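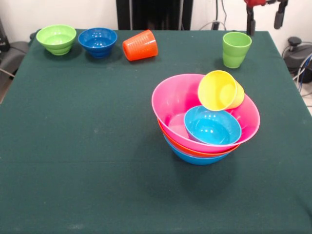 Why Plastic Tableware Stacks, and Why It Sticks

Jan 18, 2020

A bowl that will not nest is expensive to ship. A bowl that nests too well is expensive to use, because two hands and a good deal of patience are needed to get it out of the one below. Most of the engineering in molded plastic tableware lies between those two faults, and very little of it is visible to the person setting the table.

The basic quantity is the wall angle. A straight-sided cup cannot enter an identical cup at all. As the wall leans outward, each piece drops farther into the one beneath it, until the outside of the upper wall meets the inside of the lower one. The height added by each extra piece is called the stacking pitch. For a simple cone with no other features, the pitch equals the wall thickness divided by the sine of the wall angle measured from vertical. Thin walls and wide angles give a short pitch. Thick walls and steep sides give a tall one.

The mold imposes its own angle for a different reason. Plastic shrinks as it cools and grips the core of the tool. Without some taper, known as draft, the part scrapes along the steel during ejection and may mark or distort. A degree or two is often enough for release. Useful nesting normally calls for several more, so in tableware the stacking requirement tends to set the wall angle and the draft requirement is met along the way.

The wedge problem

Two identical cones pushed together form a wedge. At shallow angles, friction between the walls is large enough to hold the pieces after the load is removed. Machinists use the same effect to hold a drill in a spindle. In a cupboard it is a nuisance, and it becomes worse when the pieces are put away damp, with a film of water sealing the gap so that pulling them apart creates a partial vacuum.

The standard remedy is a stacking shoulder. This is a small ledge inside the piece, or a step in the wall, on which the next piece comes to rest before the walls can touch. The load then travels down through the ledges and the walls never wedge. A foot ring can do the same job if its diameter matches a seat inside the bowl below. Steps in the outer wall also add stiffness, and a designer can sometimes take weight out of the wall to pay for them.
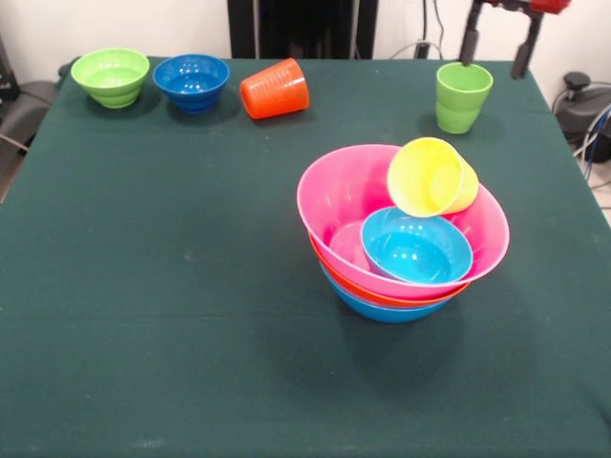 Bowls and cups in bright plastic, some stacked and some set out singly.

Shoulders have costs. They complicate the tool, they collect food residue, and they raise the pitch. On a long production run the pitch is what the freight department notices. The arithmetic used at Listora, a tableware molder in Patton, shows the scale of it. In the company's older carton, with a shoulder set high in the wall, 866 bowls fit on a pallet layer. Lowering the shoulder slightly brought the figure to 934 with no change to the carton footprint or the bowl's capacity. The shape on the table looked the same.

The saving was not free. A lower shoulder leaves less clearance between the walls, and the clearance has to absorb every variation in the molding process. Parts from a hot tool shrink more than parts from a cool one. Pigment matters as well. Certain colorants act as nucleating agents in polypropylene, changing how the material crystallizes and how much it shrinks, so a bowl in one color can come out measurably smaller than the same bowl in another. A stack made of a single color may separate cleanly while a mixed stack from the same mold binds. Firms selling multicolor sets either adjust the process for each color or open up the clearance until the worst pair still fits.

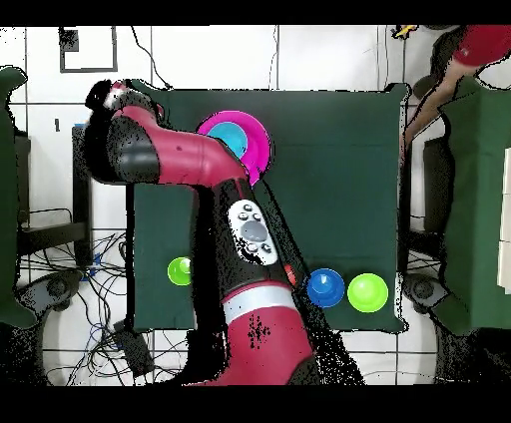 Testing for this is simple and slow. The procedure at the Trastuvbridge laboratory, which takes on contract work for several molders, begins with pieces conditioned at room temperature. They are stacked, loaded from above with a fixed weight, and left overnight. The top piece is then pulled upward with a force gauge and the peak reading is recorded. The test is repeated with wet pieces, and again after the stack has been warmed to 70 °C and allowed to cool, as a stand-in for ware put away straight from a dishwasher. A full series runs to 111 pulls. The warm series usually gives the highest values, as soft walls creep under load and take a set against each other.

Rims receive less attention than they should. A rolled or flared rim gives the fingers something to lift against, and it also sets the smallest pitch at which a hand can separate two pieces. If the exposed band between one rim and the next is too narrow for a fingertip, the stack has to be twisted apart. The Vītola range, redesigned last December, widened that band and accepted a taller stack in exchange. Its cartons now hold fewer pieces, and the price per bowl rose slightly to cover the freight.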